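What happens to a can after the kerb
October 17, 2018

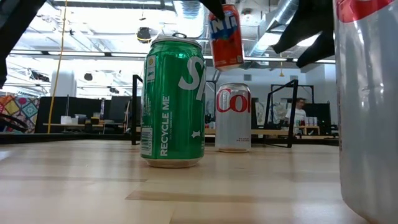

Drinks cans, one of them marked "RECYCLE ME".

The manager of the Drosteck recycling depot has worked in waste for most of her adult life, and she still gets asked whether it all ends up in the same hole. "It doesn't," she says. "Cans get sold. They're the bit that pays."

Drosteck takes in kerbside collections from Ellitz and the villages near it. Most of the load is paper and card. Metal is a small share by weight, but it brings in a good part of the depot's income, and a bad month for metal prices means overtime gets cut.

She started on the picking line and stayed there for two years. "It was cold and it was loud. You learn what people throw away - nappies, mostly, in the wrong bin."

The line is still the hardest job to fill. It has some 40 staff across 3 shifts, and new starters often leave within weeks. She would like to pay more, but the contract with Ellitz was fixed before she took over.

Asked what households get wrong, she mentions food first. "A quick rinse is fine. I don't need it to go through the dishwasher." Crushing cans makes little difference at her depot, though she knows other places ask people not to do it.

The depot wants to open on Saturdays, and about 200 people have signed a petition in favour. Neighbours on the lane are less keen because of the lorries. "I understand that," she says. "I wouldn't want them outside my window either." A decision is due before the end of October.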